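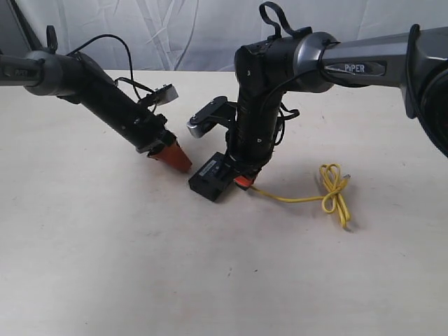
Gilness twin-arm bench kit
Sold by Grarngate, Illport

Two small arms, a gripper on each and a camera mount at each wrist, for a shed or shared workshop. We won't promise it tidies your desk. Most kits that say so can't, and thin cable is still where we'd expect trouble.

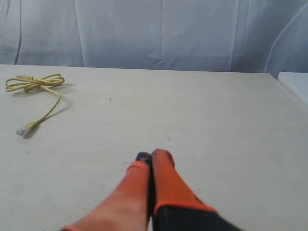
Budget 2 weekends for the build and more for the wiring. Dorian Coste of Bailly workshop fitted his in January and remains unconvinced - "fine on boxes, ask me later about leads".

Price: 3,000, table not included
Spare fingertips: 114 a set
Lead time: 5 weeks 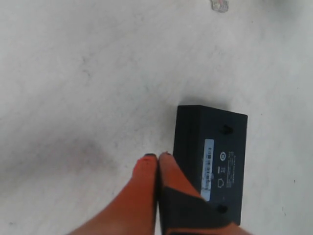

Orange fingertips beside a black plastic box.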